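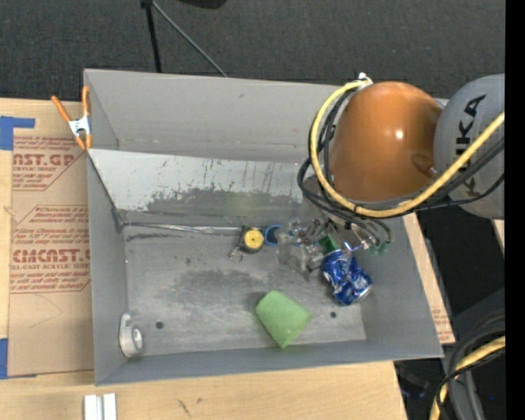
The gray bin, tape measure included. Table two, front room.

SEDMONT REUSE ROOM
Minutes of the monthly meeting, 3 November 2022

Present: Annick Dufour (chair), Diane Landry (minutes), the Wurberg Street people, one dog.

1. Last minutes
Approved after "biscuits" was corrected to "brackets."

2. The gray bin
Diane reported that the metal bin is still taking in whatever people can't decide about. Contents discussed: a crushed blue can, a tape measure with a yellow face, a light green cup or something like one, and a blue ring that started a debate lasting 14 minutes. Annick thinks it belongs to a jar. The Wurberg Street people think it is a toy. The ring goes on the shelf until December with a label saying "Ring."
Agreed: cans go to metals. Crushing them does not make them a different category.
The tape measure will be kept for the room, as the last one was given away by the person measuring with it.

3. Carpet
Figueroa quoted $699 to clean the dark gray carpet. Balance stands at $287. The carpet was felt to be hiding things very well.

4. Table
Annick asked that the wooden table not be used for lunch. Noted, by those eating.

5. Any other business
Satimville want their 2 trolleys back. Diane to look for them.

Closed early, to general surprise.

Related
Minutes, October meeting
What we can't take
Opening hours, November

Contact the Reuse Room | © Sedmont Reuse Room | Back to top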